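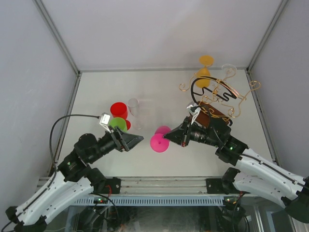

Figure 6.1 Two arms at work among stemmed glasses, with a curled wire rack on the right of the table.

Chapter 6
Planning for Two Arms at Once

By now you have met most of the pieces you will need. Chapter 2 gave us a way of describing where an arm is, and the chapters after it showed how to find a path for that arm from one place to another without knocking into anything on the way. If you worked through the exercises (and I do hope you did, even the long one with the bookshelf!) you will have a small planner of your own that behaves itself quite nicely, so long as it has the table to itself.

Now we give it company. A second arm sounds like a modest addition, and many of my students begin by running two copies of the same planner side by side and hoping for the best. It is a perfectly sensible first try. The trouble is that each copy treats the other arm as furniture, fixed wherever it happened to be when the planning began, and furniture of that sort has a habit of moving.

Look again at Figure 6.1 with a planner's eye. The right gripper has its tip at a pink goblet near the middle of the table, and the left gripper points inwards too, so the space between them is space that either might want. Then there is the rack, thin gold curls on a black frame, which is a dreadful thing to describe with boxes. Draw one large box round it and you lose a good part of the table; draw many little ones and every collision check takes longer. And the clear glasses hardly stand out from the white surface at all, a worry for the perception software which the planner then inherits.

We shall take these difficulties in turn. Section 6.1 treats the two arms as one large machine and plans for all the joints together, a tidy idea that becomes slow rather quickly. Section 6.2 plans each arm's path separately and then adjusts the timing, so that one waits politely while the other passes. Section 6.3, written with Matilde Antunes, looks at obstacles whose position we know only poorly, and at how wide a margin to leave round them.

The worked examples use Vudia, the little planning library from the earlier chapters. Its test set for this chapter has 126 table layouts, and you will want to keep your single-arm code close at hand, as we start by breaking it.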